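Unit 8: Freestanding book rows at floor level

Course handout, Small Collections Care, Briltlow
Reading before the session: Unit 7, sections on spine load and board warp

8.1 Scope

This unit covers short runs of books kept upright without a shelf, a bookcase or a purpose-made bookend. The usual cases are a reading corner, a temporary room during a move, and a display set directly on the floor. Full shelving is treated in Unit 9. Boxed storage is treated in Unit 11 and is not repeated.

A short run is defined for this course as one with too few volumes to stabilize itself. The definition depends on thickness and weight as well as on number. A pair of heavy atlases may stand unaided for months. A longer run of thin paperbacks may not.

8.2 Floor and backing

A book standing on its tail edge transfers its weight through the lower edges of the boards. In a hardcover, the text block hangs slightly above the floor and is held by the joints. On a hard floor the boards carry the load evenly if the surface is flat. On carpet the pile gives way under the heavier side and the book begins to lean.

The base of a wall gives a run some support from behind. It stops backward tipping. It does nothing against sideways lean, and a soft wall gives less support than a rigid one. Fabric partitions should be checked for slack before books are set against them. Where the fabric moves under light hand pressure, treat the run as unsupported.

8.3 Position relative to doors

Books are often placed beside a door, where the wall is free of furniture. Before placing a run, establish which way the door opens and mark the swing on the floor plan. Keep the run outside the swing and clear of the handle side wherever the plan allows. If the handle side is the only place available, record this on the plan with the letter H. 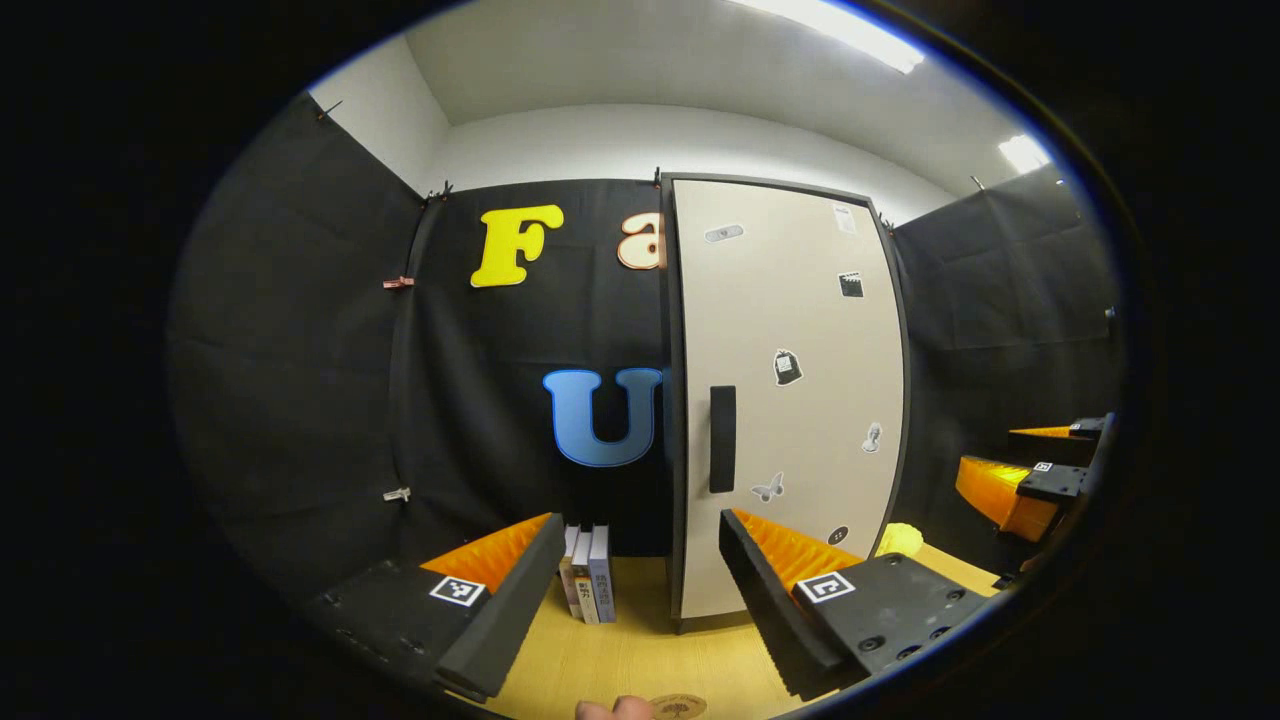
PLACEMENT NOTES

Three books stand upright at the base of the back wall, just left of the door, with their spines facing forward. The door handle is on the left as well, so this placement is entered with an H. The floor is light wood and the walls are black fabric, so the slack check in 8.2 applies.

The spines are pale white-gray, tan and blue-gray, from left to right. For a run this short, color is an adequate working identifier on a sketch plan. It does not replace the title in the register.

8.4 Spine orientation

Set spines outward in all cases. Fore-edge-out placement hides the title and exposes the paper to light and dust. Align the spines to a common line parallel to the wall. If the volumes differ in depth, align the spines and let the gap fall behind.

8.5 Removing a volume

Grip the book on both sides at mid-height, one side of the hand on each board. Do not hook a finger over the head of the spine. The headcap is the first part to tear, and repairs to it rarely match.

When the volume is in the middle, push its neighbors back slightly to expose both boards. Support the neighbors with the free hand while lifting. Lift straight up until the tail clears the floor, then draw the book forward. Close the gap before leaving the run.

8.6 Register entry

Use the Fimeo sheet supplied with the course. Enter the run number, wall, distance from the door frame in inches, order from left to right, and the H mark if it applies. Sample line:

Run 2 / back wall / 39 in. / A, C, B / no H

Exercise

Draw a plan of one floor-level run in the Cikham study room. Show the door swing and the backing material. State whether the run meets 8.2 and 8.3, and propose one change of position. Hand in the plan with the completed Fimeo sheet.

Further reading: Vītola course reader, p. 157.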